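Fletlow Home Line Guide
Section 2: Setting up your corded phone

Welcome to the fun part! By the end of this section you'll have a proper desk phone on your Fletlow line, with a real handset you can tuck under your chin and buttons you can find in the dark. If you've only used a mobile for the last few years, you may be surprised by how nice it is to talk on one of these again.

Before you start, make sure you've finished Section 1 (opening your account and choosing your number). You'll need the line password from the end of that section. It's case sensitive, and the letter O and the zero do look alike in the printed letter, so try the other one if the first doesn't work.

What you need

Your Vidorico adapter and the power supply that came in its box
The short network cable (blue plug covers)
The phone cord (clear plugs, smaller than the network plugs)
Any corded phone with push buttons
A free socket on the back of your modem
Your line password

Note: Nearly any push-button phone will do. Op shop phones, the one from your aunt's hallway, a brand new Torko – all welcome. Phones with a rotary dial will ring and let you talk, but the adapter can't read the dial, so you won't be able to call out. See "Rotary phones" in Section 5 if you'd love to get one going anyway. There's a converter that works beautifully.

Choosing a spot

Spend a minute on this, as it's the thing people most often change later. The adapter has to be near the modem, but the phone doesn't! An ordinary phone extension cord can run up to 50 metres from the adapter without any drop in sound, so the phone can live in the kitchen, the shed or the spare room.

Go for a firm, level surface at elbow height, with space beside it for a notepad. Leave the cord some slack. If a call tends to turn into an hour-long catch-up at your place, put a comfy chair there too.

Keep the phone off the top of the microwave, and away from speakers that hum. Hard, bare rooms make your voice sound a bit boxy to the other person – a rug or a curtain helps more than you'd think. Try standing in the room and talking at your normal volume before you run any cord. 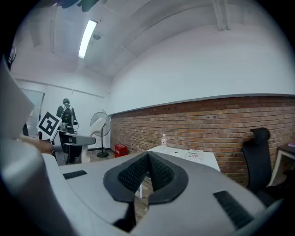
Connecting the adapter

1. Leave the modem switched on. Leave the adapter unplugged from power for now.

2. Push one end of the network cable into the socket marked NET on the adapter. It clicks when it's home.

3. Push the other end into any free LAN socket on the modem. On a Hughes modem these are the yellow ones. Don't use the socket marked WAN, even if it's empty.

4. Plug the phone cord into the socket marked PHONE A on the adapter. PHONE B is for a second line and stays silent unless you've added one.

5. Plug the power supply into the adapter, then into the wall.

6. Wait for the front light. It blinks amber while the adapter looks for the network, then turns a steady green. The first start takes longer than later ones because the adapter is fetching its latest software, so go and put the kettle on.

Caution: Use only the power supply that came with the adapter. Plenty of others have a plug that fits, and some of them will damage it.

Caution: Never run a cord from the adapter into an old phone socket in the wall unless the outside line has been disconnected by a licensed technician. Voltage from an old line can destroy the adapter and is a hazard to anyone working on it.

Note: If the light is still amber after the kettle has boiled and you've drunk your tea, turn the modem off, count slowly to ten, and turn it back on. Leave the adapter alone while the modem starts up. This clears the problem for most households.

Connecting the phone

7. Plug the free end of the phone cord into the socket on the back or underside of your phone. Some phones have a little channel for the cord to sit in. Use it, and the phone will sit flat.

8. Check the curly cord between the handset and the base. These work loose in the post. Press both ends until you hear them click.

9. Find the ringer switch and set it to high. It's often on the side or underneath, and it's very often off on second-hand phones!

10. If there's a switch marked T and P (or TONE and PULSE), set it to T.

11. Pick up the handset. You should hear a steady dial tone. Lovely, isn't it? Put the handset back down and carry on to the next part.
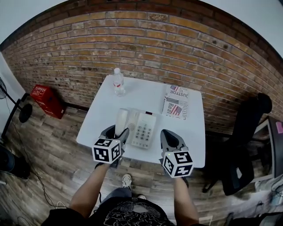
White corded phone on a folding table, handset on the left and keypad on the right.

Registering your line

12. Pick up the handset and dial 133. A recorded voice will greet you and ask for your line password.

13. Enter the password using the keypad. For letters, press the key that carries the letter once. You don't need to press it several times the way you would for an old text message.

14. Press the hash key. The voice reads your new phone number back to you. Write it down and check it against your letter.

15. Hang up and wait for the phone to ring. It's us, or at least our test system. Answer it, say a few words after the beep, and you'll hear them played back.

If your voice came back clear, you're registered. Ring somebody and tell them your new number!

Note: If the recorded voice says the password isn't recognised, hang up fully before trying again. Jiggling the hook isn't long enough for the adapter to notice.

Getting the sound right

The factory setting suits most phones, but older handsets can be quiet and some newer ones are a touch sharp. You can adjust both directions from the keypad.

To change how loud the other person sounds to you, dial 22 and follow the voice. Press the 2 key for louder or the 8 key for softer, and listen to the sample each time. Press hash to keep the setting.

To change how loud you sound to them, use the Sound page of your online account. Small changes are best here. Make one, call a friend, and ask what they think before making another. Nkechi Tamuno, who wrote the first edition of this guide, tested every change by ringing her brother at breakfast, and he has our thanks for his patience.

If you hear an echo of your own voice, turn down the volume wheel on the phone first. It fixes most echoes straight away. If the echo stays, it may be coming from the other person's end, particularly if they're on a speaker.

Using the speaker

If your phone has a speaker button, press it before dialling and leave the handset where it is. To swap from speaker to handset in the middle of a call, just pick the handset up. Going back the other way is different: press the speaker button first, check that you can hear the call, and then hang up the handset.

Note: On some phones the speaker takes its power from the line, and on others it needs batteries or a plug pack. If yours goes faint or crackly as soon as the speaker is on, look underneath for a battery cover.

Emergency calls and power cuts

Please read this part even if everything is already working.

Your Fletlow line runs over the internet. If the power goes out, or your internet goes down, the phone will not work, even though it's a corded phone. This is a big change from the old copper lines and it catches people out. Keep a charged mobile in the house.

You can also run the modem and adapter from a small battery backup. Both need to be plugged into it. We've put advice on choosing one in Section 4, and Rizwan Mollah on our help desk is very happy to talk batteries with anyone who rings.

Caution: If someone in your home relies on a medical alarm, talk to the alarm company before moving it to this line. Don't unplug the existing service until they've tested the new one with you.

Make sure the street address on your account is the place where the phone is. If you move house and take the adapter along, update the address the same day.

If something isn't working

No dial tone: Check that the cord is in PHONE A and that both plugs have clicked. Try a different phone cord. They look alike and cost very little, and a tired one is behind a lot of silent phones.

Dial tone, but calls won't go through: Check the T and P switch. If you hear slow clicking when you press a key, the phone is on pulse.

You can call out, but the phone doesn't ring: Look at the ringer switch again, then check Do Not Disturb in your online account. A phone with an old mechanical bell may also need more power than the adapter gives by default. Choose "Strong ring" on the Sound page and enjoy the racket.

Words drop out during calls: Somebody may be uploading large files or streaming in the next room. Turn on "Calls first" in your modem's settings, if it has it. Hughes modems list this under Priority.

Buzzing on the line: Move the adapter's power supply away from the phone cord. If the two cross, have them cross at a right angle.

Looking after your phone

Wipe the handset with a soft cloth and a little warm soapy water, well wrung out. Unplug the phone first. Don't spray cleaner straight at the mouthpiece. Keep drinks back from the keypad too – a sticky hash key is a nuisance when every menu wants you to press it.

When the curly cord gets into a tangle, unplug it from the handset, let it hang, and run your fingers down it from the top. It will spin itself out.

Next: Section 3, Voicemail and your greeting. Have a think about what you'd like your greeting to say, and keep your line password handy, as you'll need it once more.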